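Rosoren method

The Rosoren method is a way of training two-armed household robots to tidy surfaces such as tables, worktops and shelves. It was developed by a group led by the engineer Virgilio Talavera at the Gemard laboratory in Kasulton. The method belongs to the wider field of imitation learning, in which a robot learns a task from recorded examples carried out under human control.

Background

Earlier work at Gemard used recordings made on a bare test bench, with the same objects set out in the same places. Robots trained in this way did well on the bench and poorly in homes, where shiny surfaces, daylight and nearby furniture changed what the camera saw. Talavera's group decided to collect every recording in furnished rooms and to leave the furniture as it stood.

Procedure

An operator controls both arms from a separate station while watching the view from the robot's head camera. Each recording covers one short task, for example picking up an item of litter and dropping it into a bin. The camera view and the positions of the joints are stored together. The first full collection held 3000 recordings, made in 40 rooms.

Before training, each recording is split into stages: approach, grasp, carry and release. The stages are marked by a program that follows the opening and closing of the grippers, and a person checks the result. Training then takes place in two steps. The first uses all the recordings to teach general movement. The second uses a smaller set, chosen so that soft and rigid objects appear in equal number.

Choice of arm

A feature of the method is that the choice of arm is not fixed in advance. The system gives each arm a score for every object in view, and the arm with the higher score moves first. The other holds its position until the first has cleared the surface. This avoids collisions over small tables, at the cost of speed.

Results

The group tested the method in rooms that had not been used for training, in a series of 230 trials. Bottles and cups were picked up more reliably than paper or cloth. Most failures with tissues came from the gripper closing slightly above the object, a fault the group put down to poor judgement of height on polished tabletops. Reflections from windows made this worse, and results were better after dark with the curtains drawn.

Later work

A revised version, known as Ghorbani after the software module that estimates height, added a second look at the object just before grasping. It reduced the number of missed grasps on glossy surfaces but made each task longer. Neither version deals with liquids or with objects that lie partly under others.
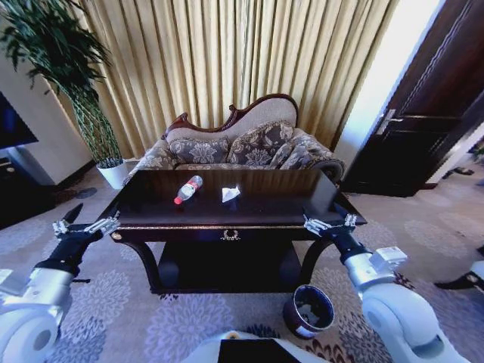

A two-armed robot at a coffee table with a plastic bottle and a crumpled tissue on its glossy top.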